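Saturday, January 22, 2011

Slept until 7 and got straight into the laundry. The gray towels had been in the basket since Tuesday and I wanted them folded before Ieva Pētersons came by for the key. I fold them in half the long way, then in half again, then over once more so they fit the narrow shelf in the hall. The hand towels just get rolled.
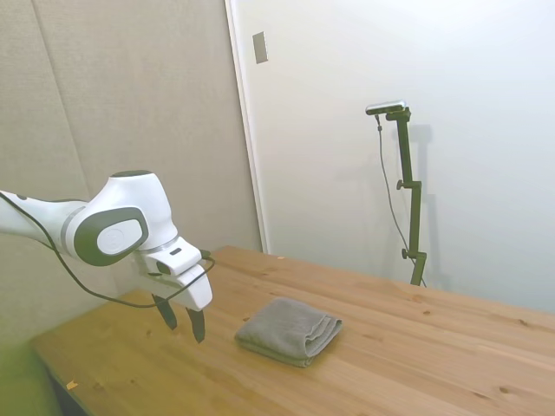 The hall shelf is from Flisine and is too shallow for anything folded the way my mother did it. I have thought about moving the towels to the bedroom closet but then guests have to ask.

The pine table is still the best place to fold. It needs oil. Gediminas Lill said he would bring over what was left of his can and he has said that since April. I wiped the boards down with a damp rag and went along the gaps between them with a toothpick. The knots are a little rough under the hand.

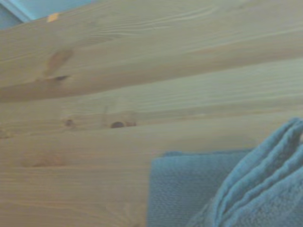 Does pine need sanding before it gets oiled? Gediminas says a light pass with fine paper, along the grain, then wipe off the dust and leave it overnight.

I will do it next weekend if he turns up with the can. If not I will buy one at Žukauskas, they were $23 last time I looked.

Ieva came at 2. She had tea and took the key and told me about the apartment on Vurnska, which still has no heat in the back room. I gave her 2 of the old towels for the drafty window. 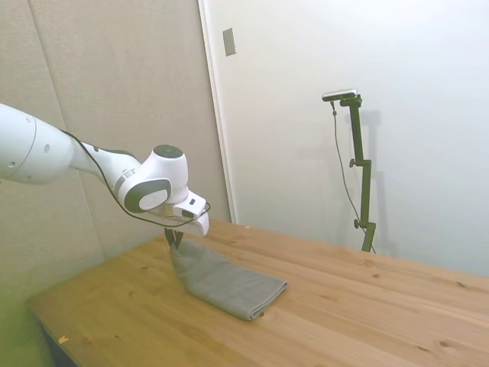 Soup for dinner. Sheets tomorrow, and the blue blanket if the machine is free. Need to call about the water bill.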